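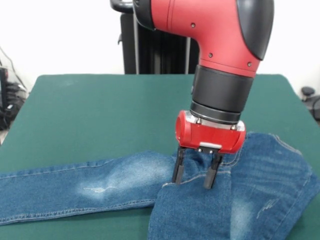 *Fingers open over a raised fold of denim, tips down in the cloth.*

## Workshop tips: getting a gripper to handle jeans

If you've only ever picked up blocks and cups with your arm, try a pair of jeans! Denim is my favorite test cloth. It's heavy, it holds a crease, and the seams give you thick spots and thin spots in the same garment, so a gripper that gets by on T-shirts will show you its weak side fast. I've been swapping fingers and controllers on the bench since November and these are my notes so far, in the order I'd want them.

**Start with the table.** Bare laminate was hopeless for me. The fingers skated, the jeans skated, and I spent a whole evening chasing a pant leg toward the edge. A covering with a bit of tooth makes a huge difference. Pick a color that isn't anywhere near denim blue if you plan to use a camera for finding edges. Green has been great for me, dark or light.

**Clear the edges before you power up.** Tape cables to the wall or the column side, then run the arm through its whole reach at slow speed with nothing on the table.

**Fingers, so far:**

- **Prukent slim parallel fingers.** Best for getting under a single layer. The tips are narrow enough to push down into cloth and pinch a ridge. They don't love waistbands.
- **Fillari padded set.** Lovely grip on a hem, and very forgiving if your height is off by a hair. Too fat to get between two layers, though, and the pads pick up lint like you wouldn't believe. Wipe them every 10 grasps.
- **Homemade, from an old spatula.** Fun! Bendy! Not recommended for anything with rivets.

**Press, then pinch.** My biggest single improvement. Don't close the fingers at the surface of the cloth. Come straight down with the gripper open, press until the fabric bunches a little between the tips, and close on the bunch. Keep the wrist vertical while you do it. Start with a gap of 45 mm and work narrower from there.

**Pick your spot.** Mid-leg is easy and teaches you very little. The hem is good practice, and the place where the legs meet is the real exam, with four seams coming together and cloth that wants to go in every direction at once.
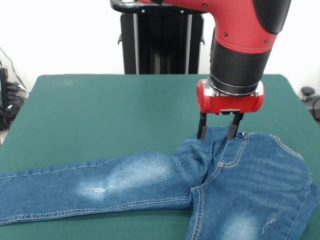 I like to do a block of 10 tries at one spot, smooth everything flat by hand, then move on to the next spot. If you jump around you'll never know whether the fingers got better or you just found an easier wrinkle. Write down the misses, too. A pinch that grabs two layers when you wanted one is a miss, even if it looks terrific going up.

**Controllers.** I've used two. The Wumbei box is quick to set up and the jog buttons are big enough to hit without looking, which I adore. The Sirham has finer force settings, and on denim that matters more than I expected: too soft and the waistband slides out, too hard and the tips dig into the covering. If you're only doing shirts and towels, stay with the simpler one and spend the evening on your fingers.

**Camera height.** Mount it fixed and leave it alone. I bumped mine once and lost a night of comparisons. Put a pencil mark on the bracket so you can get back to where you were.

**Wash the jeans first.** New ones are stiff and will flatter your gripper. A soft old pair with faded knees behaves much more like real laundry.

Ilir Kadrić wrote in with a good one after my last page: clip a cheap clothespin to the layer you *don't* want, and practice peeling the other one away from it. I tried it the same night and it's so satisfying. He says he ran 1000 closes on one set of fingers before the tips needed replacing, so check yours for rounding at the corners now and then.

Next up is folding leg over leg, with the slim fingers first and the padded ones after.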